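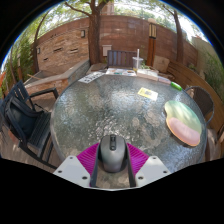
I have worked at the same round patio table since May, and I am here to tell you that the outdoor desk is the best desk there is. People roll their eyes at this. My friend Vikas Rawat thinks anyone who takes work outside is doing it for show, and he has a very nice office with a door, so I see where he's coming from. But I have done 83 mornings out here now (I keep a tally in the back of my planner, I'm that kind of person) and I'm more sure of it than ever!

Start with the table. You want round. A square table has a front and a back, and you end up parked on one side of it like you're at the bank. With a round one you scoot your chair along as the sun moves and everything you need is still an arm's length away. Mine has a glass top, the bumpy kind, and I love it. It hides pollen, it wipes off in one go, and when the light comes down through the trees it looks like the bottom of a creek.

The one thing bumpy glass won't do is track a mouse. I fought with this for a week before Manju Dixit told me to quit being stubborn and get a pad, a real one with a gel wrist rest. She was right. I'd figured a wrist rest was for people with bad wrists – well, it's also for people who would like to keep the ones they've got. And please get a pad in a cheerful color. Office supplies come in black and gray by default and I don't know who decided that, but outdoors, next to leaves, a little pink and mint looks wonderful.

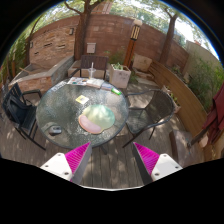 Chairs are where I part ways with every patio catalog ever printed. They want you to buy the set. I say mix them! A slatted chair is for reading, a mesh one is for long calls on a warm day, and a wooden one is for whoever drops by on Wednesday with gossip. Sarita Shakya has four identical chairs and a favorite anyway, which tells you something.

Then there's paper. I keep a spread of magazines and booklets along the far edge, and I will defend it to anybody who calls it clutter. When I get stuck on a sentence I don't want another screen, I want to flip through something with pictures in it for five minutes and come back. Indoors that feels like slacking. Outdoors it feels like part of the job, and I get more done, not less.
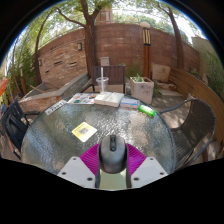 A cold drink with a straw belongs out there too, toward the back where your elbow can't find it. I learned that one over a 155-page draft. Put a plant or two close by, something leafy in a good heavy planter, so there's green to rest your eyes on when you look up.

Yes, there's wind, and yes, some mornings a leaf blower starts up two doors down and I go inside in a huff. By lunch I'm usually back out. If you have a patio table sitting there waiting for the next cookout, take your mouse and your coffee out to it tomorrow around eight, before it gets hot, and give it an hour.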